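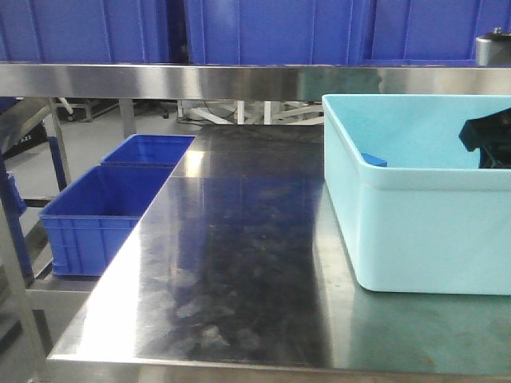

A reader wrote in after the last version to say that section 4 skips the rinse and her first batch of cleaner left white streaks all over the prep counter. Fair enough. Rinse is back in, step 6.

Search this manual Go

Section 4 – Daily wipe-down, steel counters
Posted Jun 14, 2026 by the Hollcombe manual desk

Before you start: gloves on, food put away, floor mat down.

1. Clear the counter. Bins too, even the heavy ones.
2. Scrape off crumbs with the plastic scraper. No metal.
3. Fill the Jatadon bottle with 475 ml cool water. Add 2 capfuls concentrate. Cap it, tip it over a few times.
4. Spray the cloth, then wipe along the grain – back edge first.
5. Leave for about 36 seconds. Longer and it dries on.
6. Rinse with a clean damp cloth. Fold, turn, go again.
7. Dry right away. Water spots are mostly from skiping this.

NOTE: Seams hold grease. Soft brush, same mix, then step 6 again.

CAUTION: Never mix with bleach. No steel wool. Old concentrate from before January has a different cap, check the label first.

Still smudged after drying? Probably too much concentrate. Plain water, dry cloth, done. Indley refill packs use the same dose. Heo packs dont – see section 5.

We use cookies to remember your settings. Accept Manage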